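Imprimir | Enviar por e-mail

Capítulo 6
Automação do posto de pesagem e triagem

6.1 Delimitação do problema

A automação de um posto de trabalho raramente coincide com a substituição integral da função. No caso tratado neste capítulo, o centro de expedição da Ismont, a função designada por «operador de pesagem» compreendia quatro operações: recolha da encomenda no transportador, colocação no prato da balança, registo do peso e deposição na caixa de destino. A estas somavam-se tarefas não descritas na ficha de função, como a separação de embalagens danificadas e a comunicação de etiquetas ilegíveis ao turno seguinte.

O levantamento prévio, conduzido por Gediminas Mets, registou um volume de 2350 encomendas por turno, distribuídas por seis postos. O ciclo manual médio era de cerca de 27 segundos. A empresa optou por manter a disposição do posto e instalar um manipulador de dois braços com mãos antropomórficas, integrado pela Fikari, em vez de redesenhar a linha.

6.2 Configuração do posto

O manipulador trabalha com equipamento concebido para pessoas: balança de prato com teclado numérico, caixa plástica aberta, tapete transportador. A altura das superfícies não foi alterada, o que permite a um operador retomar o posto em caso de paragem.
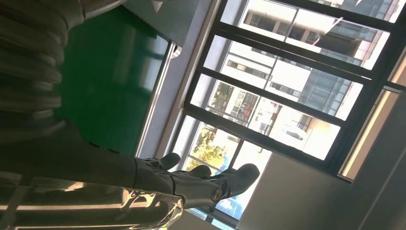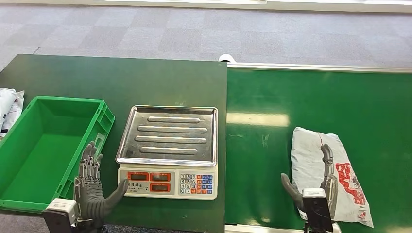 6.3 Redistribuição de tarefas

Após a instalação, o trabalho humano no posto passa a incluir três componentes. A primeira é a supervisão: um operador acompanha vários postos e intervém quando o sistema sinaliza uma preensão falhada. As embalagens flexíveis concentram a maior parte destas intervenções, dado que a sua geometria varia a cada contacto. A segunda é o tratamento de exceções – volumes abertos, etiquetas dobradas, pesos fora de tolerância. A terceira é a verificação periódica da balança, antes atribuída à manutenção.

Na Ismont, a formação de reconversão teve a duração de 60 horas. Os operadores indicaram como principal alteração a perda de controlo sobre o ritmo: a cadência do tapete deixou de ser ajustada por quem pesa e passou a ser definida pelo programa Indano. O esforço repetitivo do ombro diminuiu, mas aumentou o tempo de atenção sustentada em pé. Este efeito deve ser considerado no cálculo das pausas e será retomado na secção 6.5.

Comentários dos leitores

Tănase: Na secção 6.1, o ciclo manual inclui o tempo de espera pelo tapete? Sem essa indicação não consigo reproduzir o cálculo do exercício 4.

M. Leal: Trabalhei numa linha parecida. A passagem de informação entre turnos foi o que mais se perdeu e merecia uma secção própria.

R. Pinho: Falta a referência do modelo de cálculo das pausas. Vem no anexo?

Contacto | © Todos os direitos reservados | Voltar ao topo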